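Grellside Cabinet Task Kit

Product page / Mobile manipulation / Research kits

The Grellside Cabinet Task Kit is a set of written tasks, scoring sheets and analysis scripts for testing two-armed robots on ordinary office storage. It came out of work by Hiba Abu Hammour and Raed Jaber on how to score jobs that have more than one stage, and it is now sold by Lykkegaard as a package that other labs can run in their own rooms.

You supply the robot, the cabinet and the floor space. The kit supplies the method.

What it measures

Most door-opening tests give one mark at the end: the door is open or it isn't. We found that mark hid most of what we wanted to know. A robot that gets one door open, moves a binder and then stalls on the second door was scoring the same as a robot that never found the handle.

The Grellside method splits each run into 7 stages and scores them one at a time:

Approach
First door
Second door
Reach into the bay
Grasp
Transfer
Retreat

Each stage gets a pass, a fail or a "not attempted". A stage can't be passed on behalf of a later one. If the operator steps in, the stage is marked as a fail and the run carries on from there, so the later stages still produce usable data. This matters for Grasp and Transfer, which were badly under-sampled when we stopped every run at the first fault.

The items moved are ring binders. They are a good test object for this sort of work. They're stiff but not rigid, they come in a standard height, and the finger hole in the spine gives a policy a second way to get hold of one. Tasks are written for binders lying flat and for binders standing up, and the flat ones are harder for most grippers we have tried. 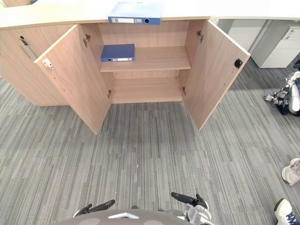

Both doors open, one binder on the shelf and one on the countertop. View from the robot's head camera, grippers at the bottom.

Door angle is the setting people ask us about most. The scoring sheet treats a door as open once the gripper and forearm can pass the free edge without touching it, with the clearance taken from your own arm's dimensions. We dropped a fixed angle early on. Two cabinets with the same nominal opening can leave quite different room for an elbow, and a wide angle can also put the door in the way of the base when the robot backs off. Retreat failures in our data were nearly all base-to-door contact.

Results from the reference study

The reference study is 649 scored runs on Drodia's two-armed wheeled platform, using a policy trained from teleoperated demonstrations. Noura Karam ran the collection and Ayman Zoubi wrote the analysis. The main findings:

Second door was the weakest stage. The arm that opened the first door was often still in the space the other arm needed. Adding demonstrations where the first arm was parked before the second one moved fixed most of it.

Grasp results depended heavily on which surface the binder was on. Shelf grasps failed on wrist clearance under the countertop. Countertop grasps failed on height, with the fingers closing above the spine.

End-of-run scoring and staged scoring put the policy versions in a different order. The version with the best end-of-run mark was third once stages were counted separately. We re-ran that comparison with the scorers swapped and the order held.

Lighting changes made less difference than we expected. Moving the cabinet to a different patch of floor made more, and we don't yet have a good account of why. Hussam Nassar is looking at whether the pattern in the carpet is affecting the base pose estimate.

We haven't shown that any of this carries over to drawers, sliding doors or lift-up doors. Please don't quote the kit as a test for those.

What's in the kit

Task book, printed and PDF. 40 task cards, each with a start layout, a goal layout and the wording of the instruction given to the robot.
Scoring sheets, paper and spreadsheet.
Layout templates for marking door swing and base start position on the floor.
Analysis scripts in Python, with the reference study's score tables to compare against.
Label sheet for binder spines.
Licence for one site, no limit on users.

Raw video and joint logs from the reference study are not included. They can be requested separately for non-commercial research.

What you need

A two-door cabinet with side-hinged doors and at least one shelf.
A flat top the robot can reach.
2 ring binders in different colours. Several cards name a binder by colour, so edit the wording to match what you have.
A robot with two arms and a head camera, or a fixed camera at similar height. Single-arm robots can be run on the reduced card set at the back of the task book, but the scores can't be compared with the reference tables.
A second person to score. The operator should not score their own runs.

If the cabinet locks, leave it unlocked and take the key out. Keys left in the lock snagged a finger pad more than once during our early trials.

Setting up

Allow a morning. Put the cabinet where you want it and leave it there for the whole block of runs. Mark the base start position from the template, then open both doors fully by hand and check that the swing is clear. Run the three calibration cards before you start scoring. If Approach fails on any of them, sort out the base localization before going further -- the later stages won't tell you much otherwise.

Keep the emergency stop with the operator at all times and keep people out of the marked swing area while the arms are live.

Versions and support

The current release is the May release. It corrects the Transfer wording on the tall-shelf cards and adds a column for the operator's step-in point. Scores taken on the earlier sheets can still be used, except for Transfer on those cards.

Printed kits ship from Skarkska. The digital kit is sent as a download link once the licence form has been returned. Replacement scoring pads and label sheets can be ordered on their own.

Questions on the method go to Hiba Abu Hammour. Questions on orders and licences go to the Lykkegaard sales desk.

Related items

Grellside Scoring Pads (refill)
Grellside Floor Templates, large format
Reference Study Data Request Form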